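**Ticket 1272 – Washbasin, guest bathroom, Danbridge House**
**Status:** Open, awaiting part
**Opened:** May 28, 2020
**Assigned to:** Luzius Eder, Building Services

**Reported fault**

The occupant of room 54 reports that the basin drains slowly and that a dull film returns to the bowl within a day of cleaning. Small dark specks were also mentioned. The occupant asks whether the glaze is damaged and whether the basin must be replaced.

**Entry 1 – Initial assessment**

The basin is a white ceramic unit with a single-lever tap and an overflow hole below it. No cracks were found by touch. The household had been using a scouring powder, and its use is to be discontinued. The bowl is to be wiped with a soft cloth and the Andov neutral cleaner, working from the sides down to the drain. 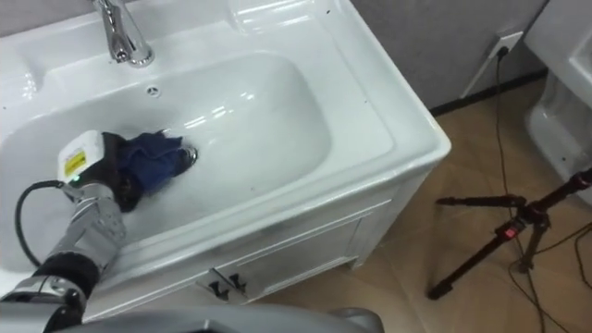

*Fig. 1. Dark blue cloth at the drain; specks on the white rim.*

The specks on the rim were tested with a fingernail. Most came away and are considered to be surface dirt. Two did not move and have been noted for the next visit. They are not regarded as grounds for replacement.

**Entry 2 – Drainage**

The trap was removed and a quantity of hair and soap residue taken out. A measured 2 litres of water then cleared without standing. The seal on the trap is worn and has been refitted as a temporary measure. A new seal has been ordered from Bachmann, with delivery expected in the coming week.

The overflow was flushed separately. The water ran slightly grey at first and then clear.

**Entry 3 – Cleaning procedure**

The following steps apply until the ticket is closed:

1. Rinse the bowl with lukewarm water.
2. Apply the cleaner to the cloth, never directly to the metal parts.
3. Wipe the rim, including the flat area beside the tap.
4. Wipe the floor of the bowl with the cloth folded or bunched, as convenient. Faint specks may remain there and should be wiped a second time – without additional pressure.
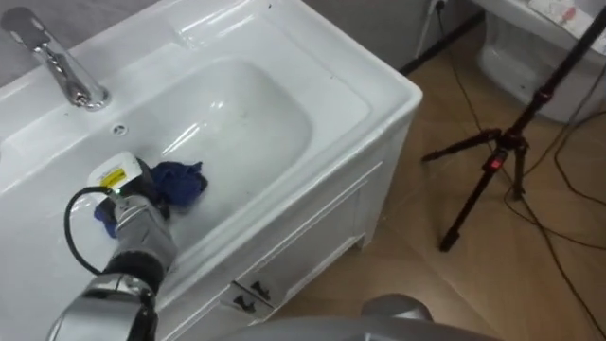

5. Rinse again and dry the tap with a separate cloth.
6. Check the floor beneath the cabinet for drips. The cabinet stands clear of the floor, and a torch is advised.

**Entry 4 – Note on cost**

Studus, the letting agent, has enquired about a full replacement. The quotation on file is around 700 francs, excluding fitting. Building Services does not recommend this expenditure at present – the bowl is sound and the fault lay in the trap.

**Outstanding**

- Fit new seal (L. Eder)
- Re-examine the two fixed specks
- Confirm with the occupant that the scouring powder has been withdrawn
- Next routine inspection: September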